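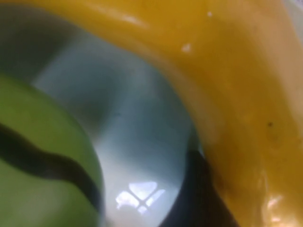 The Wevus cell is a single-arm tabletop manipulation station of the kind used to record and replay pick-and-place tasks with household objects and toy food. It consists of a six-joint arm, a two-finger gripper, a wrist camera, a fixed camera and a table covered with a gridded cloth. The cell was assembled at the Lilthorpe workshop in February and is maintained under a written procedure drafted by Kavitha Annamalai and later revised by Lowri Edwards. [1]

Layout

The arm is clamped at one side of the table and works across it. The tablecloth is gray with a printed grid of thin white lines. The grid is used only as a visual guide when objects are put back between runs, and it is not part of the camera calibration. Creases in the cloth shift the lines slightly, so positions that must be repeated exactly are taken from the arm's own joint readings.

Cables run down the outside of the arm and are held with straps. A strap that is too tight pulls on the connector when the wrist turns; one that is too loose allows the cable to catch on the gripper. The procedure calls for enough slack to rotate the wrist through its full range with the elbow folded.

Wrist camera

The wrist camera is fixed to a bracket and moves with the gripper. It has a short fixed focus, and objects within 6 cm of the lens are blurred. This is accepted, as the final part of an approach is guided by color and outline more than by fine detail. Glossy plastic objects and bowls reflect windows and lamps, and exposure is therefore locked before a session begins. The lens is cleaned with a dry cloth. Solvent wipes are not used, because they cloud the cover.

The bracket screws are checked every 108 operating hours. A loose bracket shows up first as a steady sideways error in grasps — the gripper closes to one side of the object by the same amount each time — and is often mistaken for a calibration fault.

Gripper check

The gripper is checked by hand before each session. The arm is stopped in a raised position clear of the table, and the operator stands at the far side and holds a light object between the open fingers. The fingers are then closed at low force. The operator keeps hold of the object throughout and feels for uneven pressure or slipping. Long, narrow objects are preferred, as any twist between the fingers is easier to see.

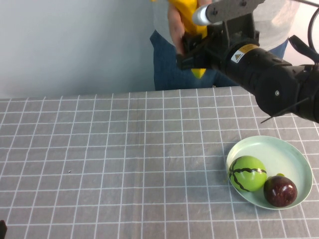
Gripper and operator's hand at a yellow object, with a toy watermelon and a plum on the plate.

If the object turns as the fingers close, the finger blocks are out of line. They are loosened, squared against a flat gauge and tightened again, after which the check is repeated. Worn finger pads are replaced as a pair. Pads supplied by Drosgate are glued and need to be left overnight; the Pillai type is held by screws and can be changed between runs.

Recalibration

The offset between the wrist camera and the gripper is measured again after any work on the bracket, the finger blocks or the last joint. A printed target is placed flat on the table and viewed from 76 arm positions. The result is compared with the stored value, and a large change is treated as a sign that something is loose. The fixed camera is recalibrated only if its mount has been moved.

Service record

The log for the cell lists 1,811 completed runs up to Aug 8, 2022. Most entries for lost time concern the wrist cable, which was replaced twice before it was rerouted along the upper side of the arm. [2] The joint drives have needed no repair. One gripper motor was exchanged after it began to overheat at high closing force, and the force limit was lowered at the same time.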